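Thursday, sim bench, kitchen scene

Okay, the drop fault. Writing it all down while I still have it straight, mostly for Jaruwan, who picks this up tomorrow, and for me when I forget everything by Monday.

Short version: the arm closes on the bottle, the grasp flag goes true, the lift starts, and the bottle slides out of the fingers partway up. It doesn't do it every time, which is the annoying part! The overnight batch on Rillham was 1,000 lifts and the checker threw out a big pile of them, all with the same signature - finger gap suddenly goes to zero, flag still says we're holding something. The planner then carries on across the island with nothing in its hand, very proud of itself, and "places" it. One of those ended with the forearm swinging through a bottle that was standing exactly where it should have been. In sim, fine, nothing to sweep up. On the Brivberg arm that's glass on the floor and somebody's afternoon gone, so I'm treating it as a safety bug and I've put a hold on the hardware branch.

First thing I blamed was friction on the pads, same as everybody always does. Doubled it, reran, no change I could see. Put it back. Then I blamed the bottle mesh (Sinéad swears one of the bottles in the Arnavach asset pack has a bad collision hull) and spent far too long staring at hulls. They look okay to me, though I'd like her to check that with me in the room.

Wrist view and room view from the island setup: 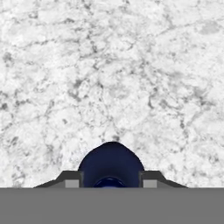
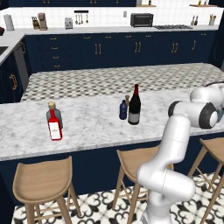 Why does the flag stay true after the bottle is gone? The flag gets latched when the fingers first stall against something, and the only thing that clears it is an open command. Once it's set, the controller never looks at finger position again until the place step.

So the slip and the flag are two separate faults, and I'd been chasing them as one all morning. The flag I can fix. I added a check on the finger gap during the lift: if it drops more than 2 mm below the gap at stall, clear the flag, stop the arm, log it and go to the hold pose. Tried it on episode 1,634, my favorite bad one, and it stopped cleanly and stayed stopped. Ran eight more from the bad pile and it caught every one of them. Not enough to call it done, but I was pretty happy for a minute there.

The slip itself I'm less sure about. My guess is the lift ramps up before the grip force has settled. There's a wait in the Nic Aodha controller config that somebody set very short, and I think that somebody may be me, back in March. Sorry. I've made it longer on my own branch only and started a fresh batch at 5:40.

Jaruwan, for the morning:
- look at the batch before you change anything
- leave the pad friction alone, it's back at the old value
- please try the gap check on the thinnest bottle neck, I haven't
- hardware branch stays on hold until Sinéad and I have both signed the sheet

Also the log still prints "grasp OK" in green when the flag clears. Haven't touched that yet.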